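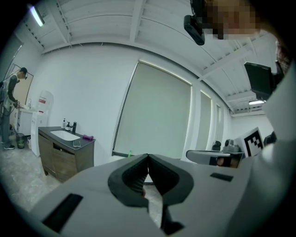 Brernosside packing room, white wall and ceiling beams

Thaler Clear Film Bags, Open Top
Item 1075
Sold by Clolthorpe Packing Supply

Thaler bags are plain clear bags for small goods, spare parts, sample pieces and anything else that has to be seen without being unpacked. They are made of polyethylene film, open at one end and sealed flat at the other. There is no print, no hang hole and no adhesive strip. Bags with a fold-over flap are listed under the Sadis line.

Film and seal

The film is 2 mil thick on each side. This is our standard weight and it suits most light goods with smooth edges. It is not a good choice for cut metal, long screws or anything with a sharp corner that will press on one spot during shipping. For those goods, wrap the item first or order the heavy Sadis bag.

The bottom seal is straight across and runs the full width. Side edges are folded tubing, so there are no side seams. The open end is cut square. You can close it with a heat sealer, a staple, a twist tie or tape. If you use a heat sealer, start on a low setting and test a few bags before you run a batch. Too much heat will thin the film next to the seal.

Thaler film is soft and will crease when handled. Creases do not affect the strength of the bag, but they do make printed matter inside harder to read. If you need a bag that stays flat and glossy for a retail shelf, ask for samples of the Sadis polypropylene bag, which is stiffer and noisier.

Using tags and inserts

Many customers put a colored tag in the bag in place of a label on the outside. A loose tag is cheaper, does not peel and can be used again. Put it in after the goods and push it against the film before you close the top. Choose a tag with a matte face, as a shiny tag behind clear film picks up glare from overhead lights.
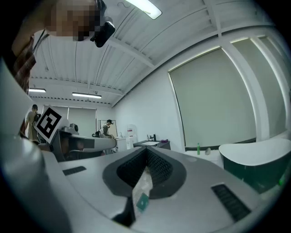 Clear bag with a green tag inside

Tags are not supplied with the bags. We stock blank card tags in white, green, yellow and red, sold separately by the pack. Printed tags can be ordered through the sales desk, with a minimum order that depends on the number of colors.

Labels will stick to the outside of the film if the surface is clean and dry. Permanent paper labels hold best. Removable labels may lift at the corners in a cold stockroom. Ordinary ballpoint pen will not write on the film, so use a permanent marker or write on the tag.

Sizes and packing

Item 1075 comes in small, medium and large. Add the size letter to the item number when you order, for example 1075-M. The film is the same for all sizes.

Small and medium: 2000 bags per carton
Large: 420 bags per carton

Bags are packed flat in bundles inside a lined carton. The carton has a tear-out front panel so it can stay on the shelf and be used as a dispenser. We do not split cartons. Mixed sizes in one carton are not available.

Storage

Keep cartons closed and out of direct sun. Film that has been left in a hot place can stick together at the open end and becomes slow to work with. Bags stored in the cold should be brought indoors the day before use. Do not stack heavy goods on an opened carton, as the front panel no longer supports the top.

Food use

Thaler bags are not sold for food contact. Please ask the sales desk about other film grades.

Ordering and returns

Stock orders leave from Brernosside. Orders for a full pallet are quoted separately and may ship on a different truck from the rest of your goods. Unopened cartons can be returned for credit less freight. Opened cartons cannot be returned unless the bags are faulty. If you find split seals, keep the carton label and a handful of the bags and contact us before throwing anything out.

The carton was changed in October. Older cartons without the tear-out panel hold the same bags and may still be sent until they are used up.

Related items

Sadis flap bags, clear
Sadis heavy open top bags
Blank card tags
Bench heat sealers and spare elements

Page updated Dec 15, 2018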